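# Small side tables with a lower shelf: what do you keep on yours?

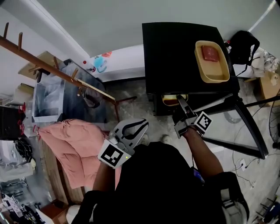 **What's the best thing to put on the lower shelf of a small table?**
Stuff you use every day but don't need to look at, in containers small enough to pull out with one hand.

That's my whole theory, anyway, and I've been living by it since November. I'm in a one-room place and the black square table is my favorite thing in it. Tray on top, little yellow container down below, done! I used to have everything on the tabletop and every meal started with moving a pile to the floor.

Now I want to hear from the rest of you. What's on top, what's underneath, and does anybody have a good answer for the glass-topped kind? I have one of those too, and I love how it bounces the light around, but it shows every fingerprint.

— **covadonga_s**

---

**pegboard_pat** wrote:

Oh I'm so glad somebody started this one. Trays are the best thing that ever happened to my apartment. You can carry the entire contents of the table away in one trip! Mine has the remotes, a candle, hand cream and whatever book I'm pretending to read.

I like that yours has raised sides. I had a flat one for years and things slid off it every single time I walked to the kitchen.

Glass top: microfiber cloth, very slightly damp, then a dry one right after. Skip the sprays.

---

**mr_lintroller** wrote:

Going to disagree with the lower shelf idea a little. I had a shelf under my table and it turned into a cave. Anything below knee height in my house is lost property. I took the shelf out completely and now I can slide a footstool under there, which I use every night.

Trays, though, yes. Full agreement on trays.

---

**covadonga_s** wrote:

> Anything below knee height in my house is lost property

Ha, I get that, and I think it's a depth problem more than a height problem! If the shelf is deep, stuff goes to the back and you never see it again. Try one row only. If a second thing wants to go behind the first thing, it has to live somewhere else.

---

**tallowandtwine** wrote:

The one-row rule is so good. I just went and did it to my nightstand and found a charger I replaced last spring.

Question for the thread: do you all leave the tray on the table when company comes over, or does it get put away? My sister thinks a tray on a table looks like a hotel. I think it looks like I have my life together.

---

**pegboard_pat** wrote:

Leave it out! Put the snacks in it!

---

**hallwaygoblin** wrote:

Hotel look is fine by me, I like hotels.

My contribution is about pegs. If you have a coat rack, give every peg a job and don't let anything double up. Mine has four pegs: coat, bag, umbrella, and one that stays free for guests. The free one was the hard part. It took me weeks to stop hanging a hoodie on it.

---

**covadonga_s** wrote:

A free peg for guests, I love that. I've got a wooden rack with four pegs as well and I'm going to try it tonight.

My real trouble spot is clothes. I keep an open hanging rack and it tangles up no matter what I do, white and black things all bunched together. Does anyone keep an open rack looking decent for longer than a day?

---

**Jitthorpe_Jo** wrote:

I do, but I had to get rid of a lot. What worked for me:

- matching hangers, all facing the same way
- long things at one end, short things at the other
- nothing draped over the top bar, ever
- anything worn once but not dirty goes on a hook somewhere else

The draping is what kills it. Once there's a scarf over the bar, there's a sweater on the scarf, and then you can't find the hangers.

---

**mr_lintroller** wrote:

Or buy a wardrobe. I mean it kindly. Open racks look great for people who own nine shirts. I paid 159 for a secondhand one with doors and I've never had to think about it again.

---

**Jitthorpe_Jo** wrote:

A wardrobe eats a whole wall in a small room, though. Mine would block the window. I looked at a nice slim one from Bostberg and it was 799, so I went home and folded my sweaters.

---

**tallowandtwine** wrote:

799!! I could buy some 200 trays for that.

---

**covadonga_s** wrote:

I'm with Jo on this one. I like seeing all my clothes, and a big closed box would make the room feel half the size. But the "worn once" pile is exactly my problem. I'm going to put a couple of hooks up for those.

Next topic while I have you all here: cords. I have tile floors, so there's no rug to run them under, and my outlet is down low on the wall. I've got black cords on the floor and white cables next to my backpack. Color coding by accident. What do you use?

---

**hallwaygoblin** wrote:

Please don't run cords under rugs anyway, they can overheat and get worn through. Stick-on clips along the baseboard are great. Wipe the baseboard down first and let it dry, or they'll drop off by morning. I did my whole hallway in an evening with the radio on and it was one of the more satisfying evenings I've had all year.

For loose cables, coil each one and put a hook-and-loop strap on it. Then they all go in one box. If the box is full, something goes.

---

**pegboard_pat** wrote:

Seconding the straps. I also write on a bit of masking tape what each cable belongs to. Past me was very optimistic about remembering.

---

**mr_lintroller** wrote:

I keep a shoebox with the lid off, cables just thrown in. It works. You reach in, you pull, you get three cables, you put two back. I'm not coiling anything.

---

**hallwaygoblin** wrote:

I can't read that without wanting to come over and fix it.

---

**ly_windowseat** wrote:

Popping in for floor cushions, because I don't think they get enough love. My grandmother Lý had a low platform with quilted cushions on it and that was where everybody ended up sitting, even with perfectly good chairs in the room. I have one now in my reading corner. Stand it on its edge against the wall during the day and it airs out nicely.

---

**covadonga_s** wrote:

Mine is pink and quilted and it's the best seat I've got! I also have a small wooden stool that ends up as a plant stand, a step, and a place to put my tea. I'd never tried standing the cushion on edge, so thank you.

Okay, my list for this week: free up a peg, hooks for the worn-once clothes, clips for the cords. The tray stays where it is. I'll report back on the rack.

---

**tallowandtwine** wrote:

Report back on the guest peg too. I give it until Thursday before there's a hoodie on it.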